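The Drawer by the Back Door

The storm that crossed Stindwood in January left 63 houses on the north side without power for two nights. Elin Parri's was one of them. She had flashlights, she says, but they were in the garage, in a coat pocket and under the seat of the car.

"I found the first one with my phone," she says. "Then the phone died."

Parri has two children, ages 5 and 7, and each of them wanted a light to carry to bed. By the second night they were sharing one and arguing over it. When the power came back she cleared out the drawer by the back door and started over.

Her rules are simple. Lights the family might need in the dark stay in the drawer. Lights the children play with go in a bag by the stairs, where they can reach it. Spare batteries sit in a jar on the shelf above, out of reach, sorted by size.

Nicanor Carrillo runs the hardware counter at Rivadeneyra, on the main street, and sells more small flashlights than large ones. He tells parents to let children choose the color. A child who picked the red one remembers where it is – most of the time.

He also suggests a bag with a wide mouth and short handles. Boxes get stacked on, and then the lights are at the bottom again.

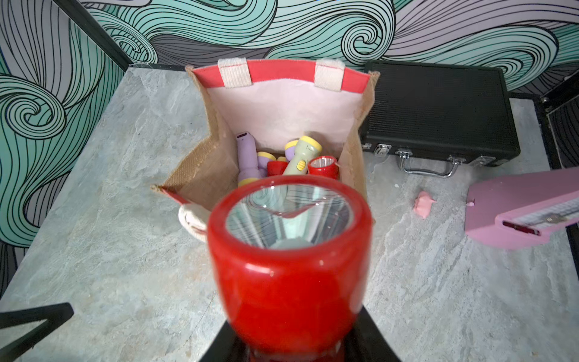

A red flashlight and a jute tote with more small lights inside, in lavender, red and sage green.

Carrillo checks his own lights when the clocks change. He switches each one on, leaves it for a minute and looks for a dim beam. Batteries come out of anything that will be stored for the season.

Parri does her check on the first of the month. The children do the switching.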